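From: Kjell Haugen
To: shelf-and-stockroom list
Date: November 11, 2025
Subject: Re: Pump bottles, mixed cartons, and my dwindling patience

Geetha Pillai wrote:

> Hello all,
>
> Question for anyone who does toiletries. We reset the body wash
> and lotion aisle in September, and since then every carton that
> comes up from the back is a jumble. Bottles on their sides,
> bottles on top of bottles, refill pouches shoved down wherever
> there was a gap. By the time it gets to the shelf, at least one
> pump has unlocked itself and is leaking on its neighbors.
>
> My manager thinks we should go back to full cases only, one
> product per box, straight off the pallet. I think that means 25
> open cases in an aisle where two carts already can't pass.
> What do the rest of you do? And does anyone have a trick for
> the Felska pumps? They pop up if you look at them.
>
> Geetha

Geetha,

I have worked toiletries for longer than I planned to, so let me take these out of order.

Full cases only is a lovely idea and I have seen it tried at two different stores. It works beautifully on the first day. Then the shelf needs three lotions, one hand soap and a couple of pouches, and somebody has to wheel out half the stockroom to deliver them. Your manager will be fine with this because your manager will be in the office. Customers will be less fine. Ours took to climbing over the boxes, and one gentleman moved the whole stack into pet food to get at the shampoo. We found it the next morning.

So I'm in favor of the mixed carton. I am just in favor of packing it as if you were the one who had to unpack it, which at most stores is a radical position.

What we do is sort by container before we sort by brand. Pump bottles in one part of the box, pouches in another. Tall bottles stand up in the middle, where you can get hold of them by the shoulders. If a few have to go in sideways because there's no more floor left, they go along one wall, all with the nozzles pointing the same way, and they go in snug. A bottle that can roll will roll, and it will roll onto its pump.
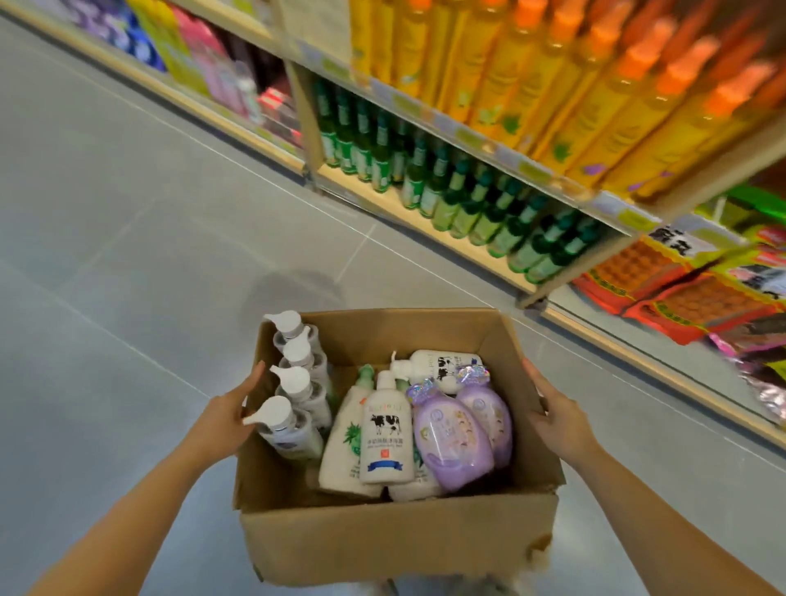 The other thing is the box itself. Take the flaps off or fold them right down before you go out on the floor. I know people like to keep them up so they can squeeze in another row. That's how you end up with a carton nobody can see into, and then you're feeling around in there like a vet with a cow. It also lets you carry by the sides with your fingers over the edge, and your thumbs stay out of the soap. Those hand holes punched in the ends are fine for a box of paper towels. With a load of liquid in it they tear, and they wait until you are in front of the eggs to do it.

Refill pouches. I put them in last and I take them out first. They're slippery and they have no opinions about which way is up, so if you lay them flat under bottles they creep. Stand them against the wall opposite your sideways bottles and they act as padding for the whole load. I used to keep them in a separate tote and gave that up after a month. It was one more thing to lose, and I lost it.

On to your Felska problem. The collar on those is a quarter turn, and the ones we get arrive from the warehouse turned somewhat less than that. Give each one a twist clockwise as it goes in the carton. It takes no time once you're in the habit. We also put a rubber band around the neck of anything that's leaked before, and I bought a bag of 200 out of my own pocket, which I mention only because my receipt has been sitting in a tray since the summer. Zurna and Plidonell have little plastic clips under the pump head and don't need any of this. Leave the clips on until the bottle is on the shelf. We had a new hire who took them all off ahead of time to be helpful, and the back wall of the stockroom has been very moisturized ever since.

If one does leak, pull it right away and wipe down whatever was touching it, labels too. Dried lotion on a label makes the whole bottle look returned, and people will reach past it for the one behind. I keep a damp rag and a dry rag on the cart. I don't bother with spray cleaner, it takes the print off the Strömberg bottles and then you can't tell the lotion from the body wash. Ask me how many customers have an interest in that distinction. Over the phone, at length.

As for the jumble you're getting now, I'd bet it's the back room filling boxes in the order things come off the rack. Ours did that. I tried a sign, and the sign was ignored with great courtesy. What helped was printing the pick list in shelf order, left to right, bottom shelf up, with pouches on their own line at the end. They still pack in list order without thinking, only now the list does the thinking. If your system won't sort it that way, write it out by hand once and photocopy it. Our aisle hasn't changed enough to need a new one.

One thing I haven't solved is the odd bottle that's too tall for everything. We get a family size hand wash that stands a head above the rest, and wherever I put it, something ends up lying across something else. For now it rides in the child seat of the cart. If somebody on the list has a better place for it I'd like to hear.

Tell your manager I said hello, and that I'd be glad to come by and help move the 25 cases back.

Kjell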